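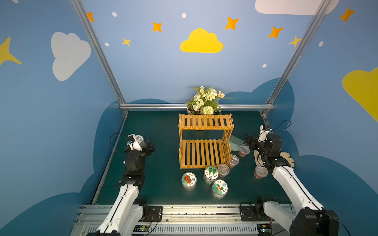
What is the street frontage fee?

The frontage fee is a yearly charge on every parcel that touches a street maintained by the city of Skornullow. The money goes into the Street Repair Fund and can be spent only on paving, curbs, drainage and the debt service on earlier paving work. It is billed with the property tax in March but listed on its own line.

How is the fee calculated?

By the foot. The city measures the side of the parcel that faces the street and multiplies it by the current rate. Parcels with less than 10 feet of frontage, such as flag lots with a narrow driveway, pay a flat minimum instead. The size of the building and the assessed value of the land do not enter into it.

My lot is on a corner. Do I pay for both sides?

You pay the full rate on the longer side and half the rate on the shorter side. If one side faces a state highway, that side is not charged, as the city does not maintain it. Alleys are not counted as streets for this purpose.

Why didn't the city use a local fuel tax?

State law in our case does not let a city of this size set one. The council also looked at a vehicle registration surcharge and dropped it after the county clerk estimated the collection costs. A sales tax increase would have needed a ballot measure, and the earliest available ballot was too late for the paving contracts already out to bid.

Which streets are paved first?

Streets are ranked by a pavement condition score, then adjusted for bus routes and for planned water or sewer work. There is no point in paving a block that will be dug up the next season. The current list has 62 segments. Niltura Avenue and the lower part of Estine Road are in the first group. Segments may move up or down when scores are updated.

My street is not on the list. Do I still pay?

Yes. The fee supports the whole network and is not tied to work on a given block. Pothole requests are handled by a separate crew and do not depend on the list.

Are there exemptions?

Parcels owned by the school district, public cemeteries and land under a recorded conservation easement are exempt. Churches and nonprofits are not exempt from the fee, even if they are exempt from property tax — the ordinance treats it as a service charge. Owners enrolled in the low-income utility discount receive a 50 percent reduction without a separate form.

I think my frontage was measured wrong. What do I do?

File Form 931 with the Public Works counter within 60 days of the billing date. Attach a survey or the recorded plat. Staff will remeasure the parcel and send a written result. You must pay the billed amount while the review is open; any overpayment is credited to the next bill, or refunded on request if it is over $200.

Who does the paving?

Contracts are bid each winter. The present contract is held by Uçar Paving, with inspection by city staff. Questions on driveway access during work should go to the city inspector, not the crew on site.

Does the fee end?

The ordinance expires after ten years unless the council renews it by recorded vote.

Street Repair Fund, City of Skornullow Public Works — Contact: Nazmiye Kozan, Program Manager | © City of Skornullow | Back to top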